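Fumden, bath and laundry end
Notebook 771
2023-06-20

Started with the carpet, against my own plan for the day. The plan was the vanity. But you have to cross the carpet to get to the vanity, and I made the mistake of looking down.

For whoever reads this later: the striped gray was bought from Janevski in December on the argument that stripes hide dirt. They do hide dirt. They hide it well enough that you forget to vacuum, and then the pile lets go of everything at once. Pale lint is the exception. Pale lint sits on the dark streaks and waits for visitors. It also travels. Anything black and knitted in this building has it, including my good sweater.

Vacuumed with the narrow head, along the stripe first and then across it. Across is better. Along looks better while you're doing it, so I did that first and lost time to vanity (the other kind).

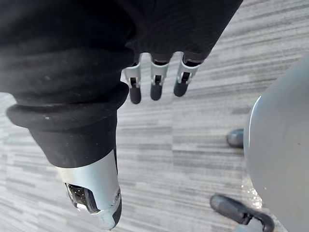 CARPET, CONT.

Went over the lot again after lunch. The seams between tiles are where it collects, and you have to find them by the change in stripe direction, kneeling, with your cheek practically on the floor. Kusum Agarwal came in while I was in this position and asked if I'd lost a contact. I said I was working. She wrote something down.

Tried the Dedmont roller on one patch. Sheets are sticky enough to lift fluff and also sticky enough to lift a little of the carpet. Not doing that again. If someone wants the rest of the roll it's in the drawer with the tape measures that don't retract.

Dark fabric: brush it over the bin, away from the carpet. I shouldn't need to write that down and yet I watched myself do the opposite.

VANITY

Now the thing I came in for. Shanti's list says the counter should look like "somebody's actual morning," which I have decided means less stuff than she had in mind. Last month's version had soap, a comb, a dish for rings, a candle, and a second dish for which we never settled on a purpose. You couldn't put a toothbrush down. I took nearly all of it away and kept the cream mug for brushes, the little black vase with the white flowers, and the toothpaste.

The mug stays on the left. We had it on the right for a while and it kept getting an elbow. Its handle points left too, so you pick it up with the hand that's already over there. The green brush lives in the mug. The blue one is the one that gets used, and it therefore lives wherever it was last put down.

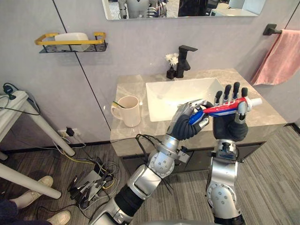
The counter itself is an argument I lost. I wanted plain white. The beige-gray with the veining went in, and I said at the time that we'd never tell a vein from a smear, and I have now spent part of a working day rubbing at a vein. For the record, dried toothpaste has an edge you can catch with a fingernail. The pattern doesn't. Test with fingernail before reaching for the Pandness.

On the Pandness cleaner: fine on the slab, fine on the basin, leaves a bloom on the black faucet that you only see from the doorway. Plain water and a dry cloth for the faucet. Two cloths, kept apart. I had one cloth and moved the problem back and forth until I gave in and fetched another.

Wiping order that worked, after three that didn't: vase and mug off, back edge, around the faucet, front edge, basin last. If you do the basin first you drip into it for the rest of the job and end up doing it again.

The shelf up on the left with the yellow-gold rail is Shanti's pride. I'm neutral. The mesh base lets dust through to the counter, so the shelf is always clean and I get the credit for nothing. White container stays up there. Please don't add a plant.
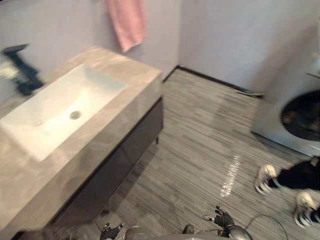 Floors next, the gray plank side. It mops easily and dries patchy, and the fine streaks in the pattern mean I can't tell when I'm finished, so I go by boredom. Mop with the grain here, whatever I said about the carpet. The awkward bit is under the vanity: the cabinet stops short of the floor and stands on that thin dark leg at the end, leaving a gap narrow enough to keep the mop out and generous enough to let everything else in. A ruler with a damp cloth wrapped over it reaches most of the way. Same treatment along the black baseboard toward the washing machine, and go slowly near the machine, as there's a dark strip of something on the floor there that I'd rather not drag out of place with a mop head. Must ask Kusum if it belongs to her. The pink towel can stay where it is. It hangs just clear of the counter, and the clearance took 4 attempts and a disagreement to get.

Shanti Rawat did her walk-through late in the afternoon. Her remarks, more or less complete:

Flowers good. Mug good. Why is the toothpaste so cheerful. (Red, white and blue stripes. It's toothpaste. I didn't choose the colors and I am not decanting it.)

Mirror: streak along the lower edge. She's right. It was there before me and I had been hoping to leave it for my successor. Done now, with the dry faucet cloth.

Carpet: "Did you do the carpet?"

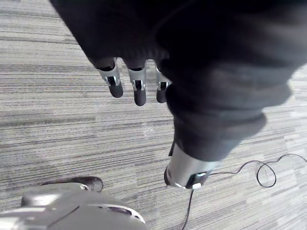
Gray stripe. Pale speck, likely lint.

I said yes, I did the carpet.

To do
- third cloth, label all of them
- return Dedmont roller or find someone who dislikes their carpet
- cap on toothpaste, every time, everyone
- ask Janevski if the carpet comes in a color closer to lint
- sweater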